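紙コップ切り替え事業　中間報告書(11月まで)

助成元：Forsberg基金　御中
報告者：Zilislow給茶室 運営担当

いつもご支援をいただき、ありがとうございます。前回の報告から後の進み具合を、以下のとおりご報告いたします。日本語の表現に読みにくいところがありましたら、お許しください。

1. 事業の目的(再掲)

Zilislow給茶室では、利用者に温かいお茶を出すとき、これまでプラスチックのコップを使っていました。この事業では、それを白い紙コップに切り替えること、使ったあとの紙コップを分けて回収すること、この2つを行います。助成金は、紙コップの購入、回収箱の設置、机の表面の張り替えに使用しています。

2. 購入と在庫

紙コップの候補は、Istik社の製品とPakon社の製品でした。両方の見本を取り寄せて、給茶室の職員が一週間ずつ使いました。Istikの製品は値段が安いですが、重ねた状態から一つだけ取るときに、二つ一緒に取れてしまうことが多くありました。Pakonの製品は少し高いですが、その問題が少なかったので、Pakonに決めました。この決定は前回の報告の時点ではまだ出ていませんでした。

現在、倉庫には未開封の箱が27箱あります。置き場所は湿気を避けるために、棚の下の段から上の段へ移しました。当初の計画では箱をすべて給茶室の中に置く予定でしたが、通路が狭くなるという意見があり、給茶室には開封した箱だけを置いています。

3. 机での準備のしかた

お茶を注ぐ前に、職員は紙コップを一つずつ机に立てて、上から中を見ます。ごみが入っていないか、底がきちんと付いているか、縁の巻きがつぶれていないかを確認します。以前は重ねたまま確認していましたが、それでは一番上のコップしか見ることができませんでした。確認のあと、縁に指が触れないように、コップの下のほうを持って並べます。

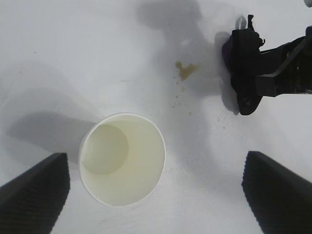 確認の手順を変えてから、利用者からの「コップが漏れる」という連絡は89件から27件に減りました。比べた期間は同じ長さです。まだ十分に少ないとは言えませんが、職員は手順に慣れてきましたので、次の期間ではもっと減ると考えています。なお、漏れたという連絡の中には、お茶を入れすぎてあふれた場合も含まれています。この区別は記録用紙になかったため、今月から欄を一つ増やしました。

机の表面については、古い茶色の板では汚れが見えにくいという問題がありましたので、明るい色のものに張り替えました。掃除の担当者からは、お茶のしみがすぐに分かるようになったと聞いています。その代わり、拭く回数は増えました。

4. 利用者の意見

給茶室に意見用紙を置き、257枚が集まりました。多かった意見は次のとおりです。

・紙コップは軽くて持ちやすい。
・熱いお茶のとき、手が熱い。
・もう少し大きいコップもほしい。
・飲み終わったあと、どこに捨てるか分かりにくい。

手が熱いという意見については、二重にして使うことも考えましたが、使用量が2倍になり、事業の目的に合いません。そこで、お茶の温度を少し下げ、量をコップの縁より低いところまでにしました。大きいコップの希望については、今の予算では対応が難しいので、来年度の申請のときに改めてご相談したいと思います。

5. 回収について

回収箱は出口のそばに置きましたが、ほかのごみが混ざることが続いています。箱のふたに丸い穴を開けて、コップだけが入る大きさにしたところ、食べ物の包みは減りました。しかし、飲み残しのお茶がそのまま入ることがあり、箱の底がぬれてしまいます。飲み残しを捨てるための容器を隣に置く準備をしていますが、注文した台がまだ届いていません。

6. 予算の状況

紙コップの購入費は計画の範囲内です。机の張り替えは、接着剤の費用を見積もりに入れていなかったため、計画より少し高くなりました。不足した分は、印刷費の残りから使わせていただきたいと考えています。費目の変更になりますので、ご承認をお願いいたします。申請書は別に添付しました。

7. 次の期間の予定

飲み残し用の容器を置き、案内の紙を大きい字で作り直します。漏れの記録は新しい用紙で続け、原因ごとに分けて次回ご報告いたします。Pakonとは、箱の中の仕切りについて相談を始めています。運ぶときに端のコップの縁がつぶれることがあるためです。返事を受け取りましたら、次回の報告を待たずに、メールでお知らせいたします。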